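The Vomthorpe -- a beeswax dinner candle that behaves itself

I started making candles because I was fed up with buying them. Every dinner I gave, the same thing: lovely for twenty minutes, then a puddle on the cloth and a smell like a school craft cupboard. The Vomthorpe is the one I kept working on until I was happy to put it on my own table, and it's still the one I take home most often.

It's pure beeswax from Hegyi, a little family apiary, and I don't add scent or colour to it. You get a soft honey smell when you open the box and next to nothing once it's lit, so it won't argue with your roast. The wick is plain braided cotton. I dip each candle by hand, which means they taper nicely and no two are quite twins (I like that, and I hope you will too!).

They look good with a bit of glass and gold, if you ask me. Coloured glass especially -- pink or a greyish green warms up no end next to that yellow wax. 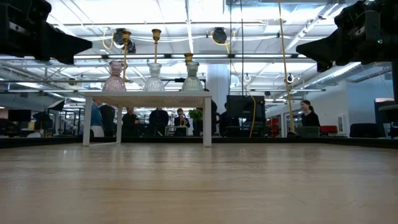

What you get

One box holds three candles, wrapped in tissue, with a spare strip of wax for snugging up a loose fit. The base is the usual dinner candle width. If your holder is on the wide side, warm the strip in your fingers and wind it round the bottom. If it's narrow, shave the base with a kitchen knife, a little at a time, and please do it over newspaper.

Looking after them

Trim the wick before you light it and keep the flame out of draughts. Most drips come from an open window, in my experience. Stand the candle dead straight as well, and never leave it burning when you go out of the room.

After a few weeks in a drawer you may see a whitish film on the wax. It's called bloom and it's perfectly natural. Rub it off with a soft cloth, or leave it, as I do.

For wax on metal, let it go hard and ease it away with a fingernail, then polish with a dry duster. No knives and no wire wool on anything gold, or you'll be looking at the scratches for years. 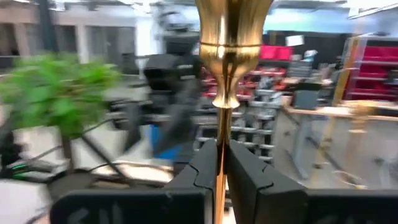 Ildikó Farkas wrote in May to say she'd burned a pair all through a long supper and hadn't had to scrape a thing off the tablecloth, though she did wish they came in a shorter size. They will! I'm calling the short one the Drirndale and it should be ready for the autumn.

Ordering

I made 1,983 Vomthorpes last year and there are 463 boxes on the shelf from the latest batch. Orders placed before noon go out the same afternoon. For larger numbers, weddings and so on, drop me a line first and ask for Dinesh.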